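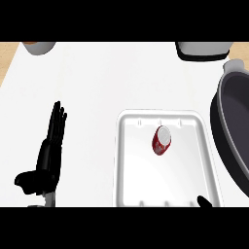 Completing an unfinished mass: editorial choices in the Jacquet Requiem

Project report, second-year module in Music Editing
Authors: Apolline Texier and Thierry Roussel
Supervisor: Monique Baudry
Submitted: Apr 17, 2018

1. Aim

The project set out to prepare a performable score of the Offertory from the Requiem by Jacquet, left incomplete in 1754. The Introit, Kyrie and Sequence survive in full. The Offertory breaks off after 58 bars, in the middle of the second text section, and nothing later than this is known. Our task was limited to the Offertory. The Sanctus and Agnus Dei were left alone.

2. Sources

Two sources were used. Source A is the composer's working score, read from a microfilm copy. Source B is a set of vocal parts made by a later copyist. The parts contain the same 58 bars and then continue with a bass line only, without text. The bass line has no counterpart in A and its origin is unknown.

A completion was made in 1968 by the choir director Baptiste Vidal for a concert performance. We consulted it after our own draft was finished. Vidal did not use Source B and may not have had access to it.

3. Method

The surviving bars were entered in notation software and checked against A by each author separately. Differences were marked in a shared table. Most of them concerned slurs and the placing of accidentals in the inner parts.

The bass line in B was then tested against the harmony of the Sequence. It uses the same cadence pattern and the same range, and the key scheme is consistent with the opening of the Offertory. We decided to accept it as a basis for the completion but to print it in small notes, so that a reader can see where the complete source ends.

Text underlay followed the usual Latin text. The upper voices were written in four stages: cadences first, then the soprano, then the tenor, then the alto. The fugue on "Quam olim Abrahae" was the hardest part. The bass line gives one clear entry of a subject, and the other entries had to be placed by us. Our first version had the tenor entering a bar too early, with parallel fifths against the bass - this was corrected after the first reading.

4. Trial performance

The draft was read by the student chamber choir under Nadège Tanguy in the Milton rehearsal room, with organ in place of strings. The tempo was slower than planned. Three points were noted:

The alto line in the fugue lies too low and was covered by the tenors.
The join at bar 58 was audible, mainly through a change in the density of the accompaniment.
The final cadence was felt to be too short for the length of the movement.

The alto was rewritten. The join was softened by carrying the violin figure on for a further four bars. The cadence was left as it stands in Source B.

5. Comparison with the 1968 version

Vidal sets the remaining text in block chords and has no fugue. His version is shorter and easier to sing. It also moves to the relative major before the end, a step which the bass line in B does not support. Its scoring adds trombones - these are not called for anywhere in A.

6. Remaining work

The figured bass has been completed only as far as the start of the fugue. The string parts need bowings. The dating of Source B is open, and a study of the paper would be needed before the bass line could be attributed with any confidence. The score and the table of differences are held in the department library with the module papers.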